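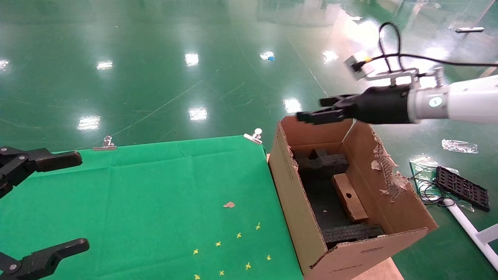 How I pack small wooden bits so they arrive in one piece

I sell odds and ends of wood (pegs, blocks, the occasional toy part) and I used to be hopeless at posting them. Corners got bashed, boxes rattled, and one parcel to Skevodgate came back looking as if it had been sat on. So I've had a proper think about it, and this is how I do it now!

What you need
A cardboard box, a bit bigger than the thing you're sending
Foam, the firm black sort if you can get it
A cloth for the table
Two binder clips
Parcel tape and scissors

1. Sort the table out first. I lay an old cloth over mine and clip it along the far edge so it doesn't slide about when I lean on it. Don't bother ironing it, I never have.

2. Check your box. I reuse them all the time, and a flap with a bit of torn paper on it is fine as long as the corners are still stiff. Press down on each one with your thumb. If it gives, find another box.

3. Foam goes in before anything else. I put a chunky block at the back and a strip along the front wall, then see how much room is left in the middle. Cut it slightly too big, because you can always trim a bit more off.

4. Try the wood in the gap. A long block will often sit better on the diagonal, resting on the foam, and that can save you going up a box size (postage on the next one up stings). If yours has a hole near one end, like the hanging blocks I make, keep that end well clear of the cardboard.

5. Foam over the top, close the flaps and give it a good shake by your ear. Any knocking at all and it wants more padding.

6. Tape the middle seam first and then both ends. I leave mine overnight before posting, mostly so I can remember what I forgot to put in.

Kusum Kandpal wrote in to ask whether scrunched newspaper does the job. It does for light things, but it squashes flat on a long trip, so I'd stick with foam for anything over 684 grams, which is what my heaviest block weighs.

Next up is wrapping round things, probably in November once I've found more tape.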